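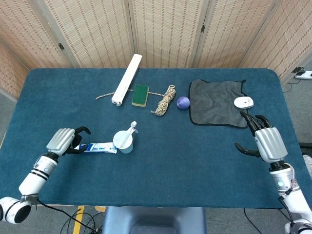 Budget planning for next year's bench, thread. We're a small lab and we buy our own gear, so this is the spreadsheet in words. Maybe it saves another small team a few weeks.

Starting point: two arms and two five-figure line items nobody argues with. The arms eat most of the talk in every planning meeting I've sat in. They were the easy part. You get a quote, you wait, they arrive.

Hands are where I got the numbers wrong. I put them down as a one-time purchase. They should be treated like tires. Fingers wear, tendons stretch, a sensor quits. Next year hands get their own line, plus a repair line under it.

We compared Trusia and Tundico for the hands. Trusia was cheaper up front and wanted the whole hand shipped back for any fault. Tundico sells single fingers and lets you swap them on your own bench. Went with Tundico on the plan. Downtime costs us more than parts do.

Ask every vendor three things in writing: lead time on spares, who pays return shipping, and how long they'll support the current firmware. Tabrizi answered all of it the same afternoon. One other vendor still hasn't answered, and I sent that email in March.

Cables. I had $71 down for cables. Final figure was $320, and that's with some we already owned. Power, network, extensions, strain relief, spares for the ones that bend at the wrist. Measure the real path along the arm and down to the floor, then add slack. 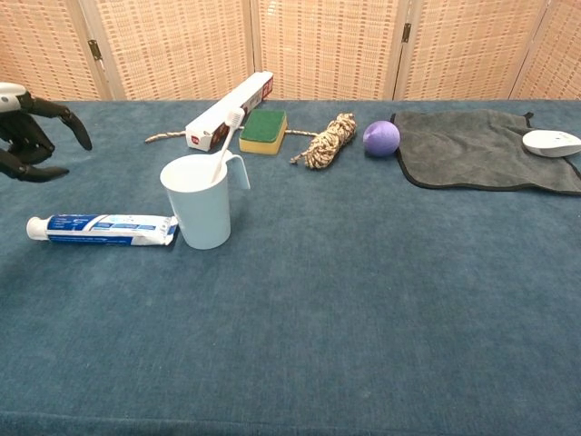

Objects are the cheapest line on the sheet and I still nearly left them out. Toothpaste, toothbrush, sponge, rope, a ball, a towel, a mouse. All regular store stuff. The full set for the year is planned at $151, with duplicates of anything that gets squeezed or crushed.

Buy the duplicates in the same order. Packaging changes, tube sizes change, and then your runs from spring don't match your runs from fall. I keep the spares in a bin with a label and the order number.

Table covering: get felt, and get more than you need from one roll. Ours is dark teal and the next roll from the same shop may not match. A folding screen for the backdrop cost less than painting a wall and it moves when we move.

Floor space is a budget item too. Our quote from Elonwood for the mounts didn't include floor work, and the floor work took longer to arrange than the mounts did. If your building charges for that, get the price before you sign anything.

What I cut: a second workstation, the nicer stools, a third arm. The third arm hurt a little. But an arm without spare hands sits idle, and I'd rather have 2 that run all week.

Order of buying, if money comes in pieces: arms and mounts, then hands, then spare fingers, then cables, then everything on the table. Do the table stuff early if you can — it's cheap, and you can practice layouts while you wait on freight.

I'll post the spreadsheet with our prices taken out once I've cleaned up the tabs. The repair tab is still a mess.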